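Home | Current Issue | Archive | Submissions | Contact

4. Household charges and the recovery debate

4.1 Background to the household survey

The preceding section traced how the two chambers of the Wultow legislature came to hold different views on the deferral of utility bills. This section turns to the households themselves. It asks what families in the province of Wultow paid for electricity, water, and staple foods during the first year of movement restrictions, how they met those payments when wages fell, and whether the relief measures announced by the provincial government reached the people for whom they were written.

The household survey was carried out in March in the districts of Esum and Pongsiri. A total of 265 households took part. Esum is a port district with a large share of daily wage earners, while Pongsiri is inland and depends on small farms and remittances. The two districts were chosen because they are served by different electricity distributors but fall under the same water authority. This allowed us to compare complaints about power bills across providers while holding water charges constant.

Interviews were conducted by telephone where a number was available and at the doorstep in all other cases. Respondents were asked to have their most recent bills in hand. Where a bill could not be found, the amount was recorded as missing and was left out of the averages.

4.2 Bills during the restriction period

The most common complaint concerned estimated readings. When meter readers were kept home, both distributors billed on the basis of past use and promised to correct the figures later. In 57 percent of the households surveyed, at least one bill during the period was described as higher than the family had expected. Complaints were more frequent in Esum, where many homes share a single meter and the cost is divided by agreement among tenants. A corrected bill in such a building does little for a tenant who has already moved out – the credit goes to the account holder, and the account holder is usually the landlord.

Water charges drew fewer complaints, but the complaints were more bitter. The water authority continued to add a fixed maintenance fee throughout the period, including in weeks when supply in the upper parts of Pongsiri was cut to a few hours a day. Respondents spoke of paying twice, once to the authority and once to the private tanker. The authority has maintained in its public statements that the fee is set by ordinance and cannot be waived without a vote of the legislature. That vote was placed on the calendar and withdrawn before debate.

4.3 Prices of staple goods

Price ceilings on rice, cooking oil, and pork were in force for most of the period. Market vendors in both districts told our interviewers that they had received printed copies of the order. Few households reported buying pork at the ceiling price. Several said that the item was simply absent from stalls while the ceiling held and came back once it was lifted. Rice was a different matter, as the provincial food office released stock from its own warehouses and the ceiling was therefore easier to keep.

It should be noted that respondents did not always separate the effect of the ceiling from the effect of transport controls. Trucks entering Esum were inspected at the district line, and delays there raised costs for sellers of vegetables in particular. We have not tried to divide the two effects, and readers should take the household accounts as a record of what was experienced at the stall.

4.4 Reach of the cash grant

The cash grant was the largest single relief measure. Lists of eligible families were drawn up by village offices from an earlier census of poor households, and 64 percent of our respondents received at least one payment. Among those who did not, the usual explanation was that the family had been formed, or had moved, after the census was taken. Appeals were allowed within 15 days of posting. Many respondents in Pongsiri learned of the posting after the appeal period had closed.

Blomqvist has argued that lists of this kind favor settled families over mobile ones in almost every setting where they are used. Our results agree with that view. Renters in Esum were less likely to have been listed than owners with similar income, and the gap was widest among workers who had come to the district for jobs in shipping and light manufacturing.

4.5 Employment and the question of new industry

Any account of household charges must also consider where household income is expected to come from. The recovery plan put before the legislature in July 2021 gave much of its space to new industry. Its main proposal was a tax holiday for firms that equip their plants with modern machinery and retrain local workers to operate it. The firm most often named in committee hearings was Clesik, which has expressed interest in a site near the Esum port. 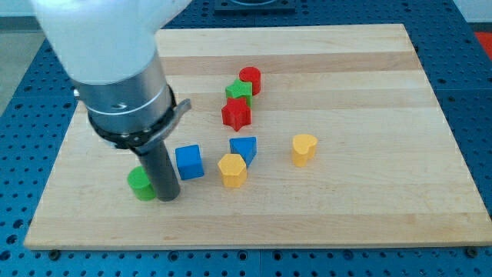 Figure 3. Robot arm above a wooden board on a work table.

Supporters of the proposal held that higher output would in time bring higher wages, and that the province could not return to its former dependence on day labor at the docks. Opponents replied that the plan set no minimum number of jobs and no date by which retraining had to begin. Both positions have some support in our interviews. Younger respondents in Esum were open to factory training, provided that it was paid. Older respondents asked what they were expected to live on in the meantime, and often returned at once to the subject of their electricity bills.

The plan is silent on that point. It treats utility charges as a matter for the regulators and the cash grant as a measure already completed. A family that lost its income early in the restrictions and still carries unpaid bills would find little in the text that speaks to its present position – the benefits it describes lie several years ahead, and disconnection notices had already resumed in both districts.

Section 5 takes up the floor debate on the plan and the amendments offered by members from Pongsiri.

Related articles

Bill deferral and the two chambers: a legislative history
Shared meters and tenant rights in port districts
Trygve Blomqvist: Who is on the list? Census records and emergency aid
Price ceilings and local market supply
Water ordinances in Wultow: a review

Previous | Next | Back to top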